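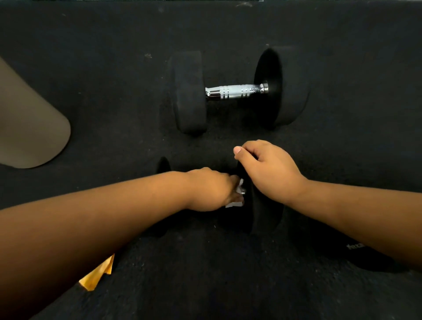

What is a dumbbell?

A dumbbell is a short bar with a weight on each end. You hold it in one hand. People lift dumbbells to make their muscles stronger, and you will find them in gyms, in schools, in physio clinics and in plenty of garages at home.

There are many kinds, but most have the same three parts: two ends, called heads, and a handle joining them.

The handle

The handle is the part you grip. It is often made of steel with a thin coat of a shiny metal called chromium. We usually shorten that to chrome. Chrome helps stop the steel from rusting, which matters because hands are sweaty and sweat is salty.

Look closely at the middle of the bright handle and you will see it isn't smooth. It has a rough pattern pressed into it, called knurling. You say it like "nerling", with a silent k. The pattern is made by pushing a hard, patterned wheel against the metal as the bar spins. Your skin presses into the tiny grooves, and this makes the bar harder to drop.

You can test this at home with two jars. Find one with a smooth lid and one with ridges around the side of the lid. Wet your hands and try to open each one. The ridges on a lid do the same job as the knurling on a dumbbell.

The heads

The heads are where most of the weight is. Round black heads like these have a rubber coating on the outside. Under the rubber there is usually iron or steel.

Rubber is softer than metal. It squashes a tiny bit when it hits something and then springs back to its old shape. A rubber head makes less noise than a bare metal one when it is put down, and it is kinder to the floor.

Some dumbbells have heads with six flat sides. These are called hex dumbbells, short for hexagon. A hexagon can't roll away easily. Round dumbbells can roll, so they should be put back on a rack or placed somewhere they won't be kicked.

Fixed or adjustable?

A fixed dumbbell always weighs the same. The heads are joined to the handle for good. If you want a heavier one, you have to pick up a different dumbbell. Gyms often keep a long row of them, from light to heavy, and they usually come in pairs so that you can hold one in each hand.

An adjustable dumbbell can be changed. You slide flat weights on or off the ends and lock them in place with a clip or a screw collar. Adjustable ones take up less space, which suits people who exercise at home. Changing them takes time, though, and the clips must be checked before every lift.

Why is the floor rubber too?

Gym floors have a hard life. Heavy things are put down on them all day long, and sometimes they are dropped.

If you dropped a heavy weight on a tile, the tile could crack. Rubber spreads out the bump. It also gives shoes something to grip, so people are less likely to slip while they are carrying a weight.

A lot of gym flooring is made from old tyres. The tyres are shredded, the steel wires are taken out with magnets, and the rubber is chopped into crumbs. The crumbs are mixed with a kind of glue and pressed into tiles or long rolls. Flooring made this way can have a grainy look, because you can still see the little pieces. Black floors show dust quite easily, so they need to be swept and mopped often.

How does lifting make you stronger?

Your body has more than 600 muscles. Many of them are joined to your bones by tough cords called tendons. When a muscle tightens it gets shorter and pulls on the bone, and that part of your body moves.

Bend your arm and feel the front of the top half. The lump you feel is your biceps. Now straighten your arm and push down on a table. The muscle working at the back is your triceps. They take turns. One pulls to bend the arm and the other pulls to straighten it.

When you make a muscle work harder than it is used to, your body gets better at the job. At first your brain learns to use the muscle you already have. With more practice, the muscle fibres can also grow thicker. This happens while you rest, so days off are part of training.

Can children use dumbbells?

Children can do strength exercises if they are taught properly and an adult who knows what they are doing is watching. They start with very light weights, or with no weights at all. Push-ups, climbing, skipping and the monkey bars all use your muscles.

Olumide Adeleke, who coaches junior classes at the Molell gym, starts every new group with an empty hand. "We do the movement with nothing first," he says. "When it looks the same every time, then we talk about holding something."

Rules for the weights area

Ask an adult before you touch any weights.
Wear closed shoes, never thongs or bare feet.
Bend your knees when you pick something up from the floor.
Keep your fingers out from between two dumbbells.
Lift slowly and lower slowly.
Stop if something hurts, and tell someone.
Put everything back where it came from.

Words to know

Chrome: a shiny metal coating that helps stop rust.
Collar: a ring that holds a weight in place on a bar.
Head: the heavy end of a dumbbell.
Knurling: a rough pattern on metal that makes it easier to grip.
Tendon: a strong cord that joins a muscle to a bone.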